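Millov to Raise Unscheduled Jewelry Limit on Homeowners Policies

Nov 12, 2021

NUDTON - Millov Mutual will raise the theft limit for unscheduled jewelry on its standard homeowners and renters forms to $3000 per occurrence, the insurer said in a notice to agents. The change takes effect on policies issued or renewed from January. Policies already in force keep their present limit until the renewal date.

The limit applies to jewelry, watches and loose stones that are not individually listed on the policy. It is a sublimit within the overall personal property coverage and applies only to loss by theft. Loss by fire, smoke or a burst pipe is settled under the main personal property limit, as before. The policy deductible is subtracted from the amount of the loss before the sublimit is applied.

Items scheduled on a separate endorsement are not affected. They remain insured for the amount shown on the schedule, with no deductible, and are also covered for accidental loss.
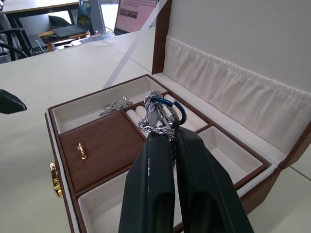 A silver chain and a gold hoop earring in a lined jewelry box. Pieces not listed individually on a policy fall under the unscheduled limit.

Benedikt Rothe, head of personal lines at Millov, said the old figure had been set when the forms were last rewritten and no longer matched the losses being reported.

"Most of these claims are for several modest pieces taken together," Rothe said. "Each one is below the level at which an owner would think of scheduling it, but the total goes over the limit."

The company reviewed 662 closed theft claims that included jewelry. In almost half of them, the documented value of the jewelry was higher than the sublimit, and the policyholder was paid less than the adjusted loss. The review was carried out by Flender, a claims consulting firm that also recommended changes to the proof-of-loss form.

Under the revised form, policyholders will be asked to enter each piece on its own line, with the metal, the type of item, the approximate date acquired and the source of the stated value. A single entry such as "assorted jewelry" will be returned for more detail. A pair of earrings is entered as one item. If only one earring of a pair is lost, Millov may repair or replace the missing part, or pay the difference between the value of the pair before and after the loss.

Accepted documents include receipts, written appraisals, card statements and dated photographs. A photograph alone will be accepted as evidence of ownership but not of value. Where there is no record of price, the adjuster will use the replacement cost of a new item of like kind and quality, based on metal content and weight where these can be established.

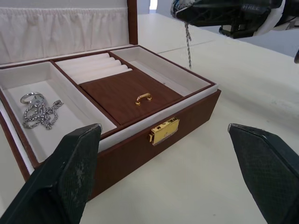
Appraisals more than 3 years old will still be accepted for unscheduled items. For scheduled items, agents are instructed to request an updated appraisal at renewal if the existing one is older than that. The notice says the requirement reflects changes in metal prices and may result in a lower scheduled amount as well as a higher one.

Liette Grewal, an independent agent in Nudton who places business with Millov and other carriers, said the higher limit would not remove the need to schedule more expensive pieces.

"An engagement ring can use up the whole amount by itself," Grewal said. "And the sublimit does nothing for someone who loses a stone out of a setting. That is a scheduling question."

Grewal said clients often confuse the jewelry sublimit with the separate limit on silverware, which is not changing.

The base premium for the homeowners form will rise by 3 percent at the same renewal. Rothe said the increase was filed mainly on account of building costs and that the jewelry change made up a small part of it.

Claims submitted online will continue to go through the Moreira portal. The revised proof-of-loss form will be posted there before the new limit takes effect, and paper copies can be requested from any agent. Policyholders who want to schedule items before renewal can do so at any time by endorsement, with the premium prorated to the end of the current term.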